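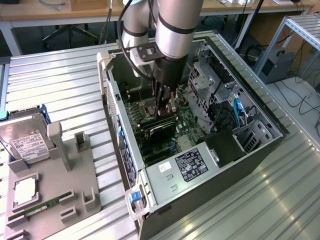

A robot arm reaching into an open desktop computer tower on a work table.

Olell changes the payment day for its independent sellers

7/27/24

Olell, the direct sales company for kitchen and home goods, will pay commission to its independent sellers every two weeks, starting with the next pay period. Until now the sellers received their money once in a month, and many of them have asked for a shorter wait.

The change was announced to sellers by email and explained again in an online call led by Armelle Lacroix, who manages seller support for the company. Almost 2000 people have an active seller account at present, most of them working from home and part time.

"The question we receive the most is when the money arrives," Lacroix said in the call. "A person who makes a good sale on the second day of the month does not want to wait until the next month to see it."

Under the new plan, a pay period closes after two weeks and the payment goes out six days later. Sellers who have set up direct deposit do not need to do anything. Those who are still paid by cheque will continue to receive cheques, but only when their balance has reached $150. A smaller balance is carried to the next period and is not lost.

Bonuses for team leaders are not part of the change. They will be counted by calendar month, as before, and paid together with the first commission of the following month.

Sobia Swati has sold for Olell in Grorstead for three years and has a team of 24 people under her. She welcomed the shorter period but said that the statements must become easier to read.

"My new sellers call me and ask why the number on the statement is different from the number in the bank," she said. "Usually it is a return from a customer. The return is taken off later, and it is written only as a code. With two statements in the month I expect more of these calls, so I hope they will write it in normal words."

Lacroix said in the call that a new statement is being prepared, with returns and fees shown on separate lines. She did not give a date for it.

Sellers who want to move from cheque to direct deposit can do so in the account settings, under Payments. The bank details must be in the same name as the seller account. A change made in the last two days before a period closes will take effect only from the period after - the company advises to check the saved details before that time.

The new payment days apply to all regions, also Mustusham, where sellers have until now been on a separate calendar.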